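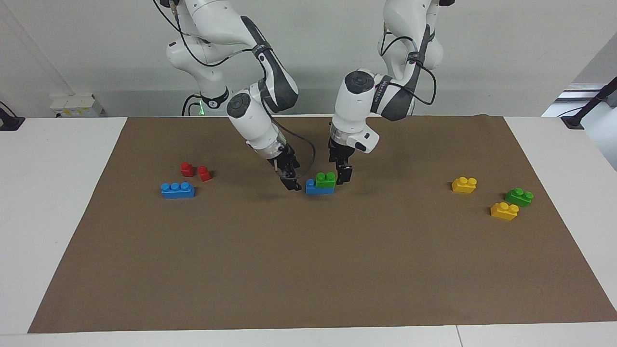 Studded toy blocks on a brown paper mat, two of them stacked.

Stacking block

A stacking block (I grew up calling them stud bricks, and so did everybody on our street) is a plastic toy building block with round studs on top and a hollow underside that grips the studs of the block below. I've been writing up toys for this wiki since November and this is the entry I kept putting off, so bear with me!

Sizes
The larger kind is meant for small hands. A long block with a single row of studs makes a good base or a bridge, while the little ones fill gaps and, in my house, end up under the couch. Red and blue are the colors I see most, though my own tub leans heavily yellow.

The Sulleck sets
Sulleck sold its blocks in tubs, and the one I know best is the Fonby, which came with a paper play mat. Maricruz Chávez, who keeps the catalog pages here, has logged 1,858 tubs so far, and around 900 still had the mat (mine went in the recycling years ago, sorry Maricruz).

Building
Kids usually start with a plain tower. Overlapping the blocks like bricks in a wall holds much better, and a flat mat on a table helps a lot – carpet is hopeless.

See also: Ochoa blocks, Pitance peg board

Last edited 9 January 2025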